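Bench notebook, suturing rig
September 1, 2020
Entry by Tamsin Sorensen

Equipment request for next year has to be in before November, so today was half bench work and half price lists. Writing it all in one place so I don't have to rebuild it from email again.

What we have now: two arms with instrument drives, the wrist cameras, the old control PC, and the drape table. The arms are fine and I'm not asking for anything there. The money goes to instruments, pads and thread, in that order, and we have never planned for any of the three. We buy when something runs out or breaks.

Instruments first. The graspers and needle drivers wear at the cable, not at the jaws. The drawer has 11 in it counting the worn ones. I pulled each of them and moved the wrist through its range by hand. 5 are good, 4 have slack I can feel, and 2 won't hold a commanded angle at all. The 2 are tagged red and back in the drawer for parts. The slack ones still work for camera calibration and for practice reaches, so they stay on the shelf below.

Dernivon quoted new ones with an eight-week lead time. Detel does a re-cable service that costs less per instrument, but they want them sent in batches and won't promise a return date. I asked whether they would take a mixed batch (graspers and drivers together) and am waiting on an answer. If yes, my plan is to send the slack ones to Detel over the winter break and order new from Dernivon to replace the two dead ones.

Pads. We've been using the layered ones, pink on top with the pale layer under. One pad takes several closures if we start at one side and keep the rows apart, but after that the old needle holes start to steer the needle and the data is not worth keeping. Escobedo sells them by the case. Dradgate has a cheaper single-layer pad. I tried a sample last spring and it tore at the bite on nearly every throw. Not going back to it for anything with tension on the thread. Could be all right for teaching people the controls.

Bench work ran through the late morning. Interrupted stitches in black thread, left side of the pad, tying with both instruments.
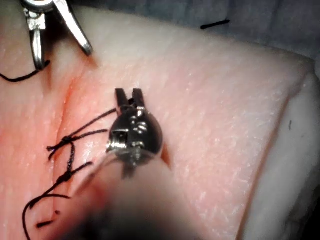
Glykeria Vrettos wrote under the shared copy of this page: Before you send the request up, please split consumables from instruments. Last year they were on one line, the line got trimmed, and what we lost was thread and pads because those were easiest to cut. I'd also ask for 300 pads for the year and say what they are for. A number with no use written next to it gets halved. And get the Detel turnaround in writing, even if it is a bad one.

Fair points, all taken. I've split the sheet. 300 is more than I had down, but if the second operator station opens we will need it, and they store flat.

Thread: same black suture as now. Changing color or size means redoing the thread detection, and I don't want that in the middle of a run. One supplier, one size, ordered twice a year. Tails are getting cut longer than they need to be and we use up thread that way. I'll put a note on the bench.

Otis Park asked if the control PC should be on this request. My view is no. It is slow to start but it keeps up once it's running, and a new one means new drivers for the arms and a week of testing. Put it on the following year. If it dies before then we go to the repair fund.

Spare wrist camera: yes, one. Cable too. The cable is the part that fails first and it's cheap.

Drapes: we can wash the blue-gray ones. No line needed.

Draft order of priority, in case they cut from the bottom:
1. New instruments, 2, Dernivon
2. Re-cable batch, Detel
3. Pads, 300, Escobedo
4. Suture thread, two orders
5. Spare camera and cable

Still open:
Detel on mixed batches and turnaround, in writing.
Escobedo on whether they'll split the pad delivery. The cupboard won't take the full number at once.
Shipping both ways for the re-cable. I left it out of the first draft and it isn't small.
Marisol Blackwood has the account codes. Need the one for outside repair.

Red-tagged instruments are in the left drawer. Please don't mount them.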